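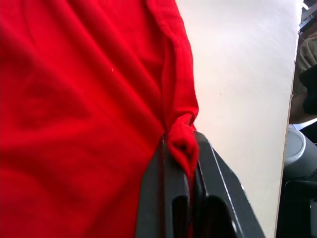 Skikus Apprenticeships, Clotcombe - progress to 6/29/20

We set out to place two trainee estimators with Singhal and have placed two, a symmetry we don't expect to repeat. Both passed the site safety module, one of them on purpose. Hemant Kandpal has logged 252 hours of mentoring and would like it known that he felt each one.

Floltex took 29 school leavers through its open day. Nine applied, mostly in full sentences. Spending stands at $673 under budget, all of it promised to boots. Interviews for the next intake are in September.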